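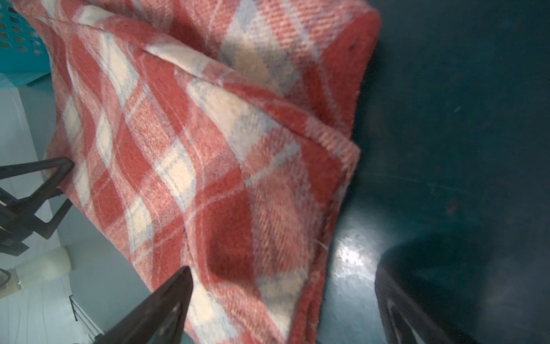 Gripper practice with the plaid blanket, Drudport Robot Club.

Drudport Robot Club wants six people for the folding project

We are looking for six new members to join a student project that is trying to get a robot arm to handle cloth. The project is called Hinar. It runs at the Drudport workshop from March, and it ends when the money does, unless the cloth beats us first.

You should know before applying that we are not convinced it can be done, or at least not by us, with the arm we have. A good many clips go round of machines folding shirts. Most of them are speeded up, and very few show you the shirt that came before or the one that came after. Our project is meant to find out what a small club can get a two-fingered gripper to do with ordinary household fabric, and to write down the failures as carefully as the rest. If you want to be told that robots will be doing your ironing by the time you graduate, there are other clubs.

What the work is like

Slow. A session is two hours and most of that is spent putting the cloth back where it started. One person drives the arm, one resets the fabric and one keeps the log. You swap jobs every half hour. Every attempt goes in the log, including the ones where the fingers close on nothing, and including the ones you would prefer to forget.

We have 306 logged attempts so far, going back to the first term of the project. Of those, 43 met our own rule for a good fold, and we did not make the rule very hard. Corners have to be within a hand's width of each other and the thing has to stay folded when the gripper lets go. Anyone who thinks that rule is too soft is probably right, and is welcome to come and argue for a better one.

Thick, brushed fabric is the present task. It can be pinched, which is more than we can say for bed sheets, but a bundle with several layers in it raises the question of how many of them you have got hold of. The wrist camera gives you a close view of the cloth and a poor idea of how deep the fingers have gone. We have had long discussions about this and they have not been settled.

Who we want

Students aged 16 and over from any school or college within reach of Drudport. You do not need to have done any robotics. You do not need to be good at maths, though somebody in each group of three should be comfortable with a spreadsheet. Two of the six places are being kept for people who can already write a bit of Python, as the script that sorts our recordings is in a sorry state and the person who wrote it has gone off to university.

We would be especially glad to hear from people who sew, or who have worked in a laundry or a shop where they folded things all day. We spent most of last term learning about cloth from scratch and could have saved ourselves the trouble by asking.

Please be patient, turn up when you say you will, and be willing to write "did not work" in a box a great many times. People who tidy up their results are no use to us. We had one set of numbers last year that looked marvellous, and they looked marvellous since half the misses had been left out. That whole set has been thrown away and is not in the total given above.

What you get

No pay. Bus fares within the town are refunded if you keep the ticket. There is tea. At the end you will have a copy of the full log, your name on the write-up, and a letter saying what you did, in plain terms. We will not write that you "led a cutting-edge AI initiative", so please don't ask.

You will also get proper time at the controls. Some clubs let new members watch for a term. Ours will have you driving the arm in your first session, after the safety talk, with someone beside you at the stop button.

The competition

The Hakim Cup has a soft objects class and the club has entered it. Members of Hinar may go along but do not have to. I have my doubts about this class. Teams are allowed to bring their own cloth, and a cloth you have starched and practised on for months tells the judges very little. We shall be using an ordinary blanket and will very likely come low down the table. If the rules change we will let everyone know.

How to apply

Write to Anas Saab, project lead, care of the workshop, or hand a note in at the front desk. Half a page is plenty. Tell us:

- your name, age and where you study
- which evenings you could manage
- something you tried to make or mend that went wrong, and what you did next
- whether you think a robot will ever fold a fitted sheet, with your reasons

There is no correct answer to the last one. "No" has been the answer of everyone now on the project, and we could do with somebody who disagrees and is prepared to show us.

Applicants under 18 need a signed form from a parent or guardian before they touch the equipment. Forms are kept at the desk. Long hair must be tied back, and scarves and lanyards come off before you go near the arm.

Notes may be sent in up to the end of February 2021. Everyone who writes will get a reply, and anyone we cannot fit in will be asked if they want to go on the list for the next group, should there be one.

Contact: Anas Saab, Hinar project | © Drudport Robot Club | Back to top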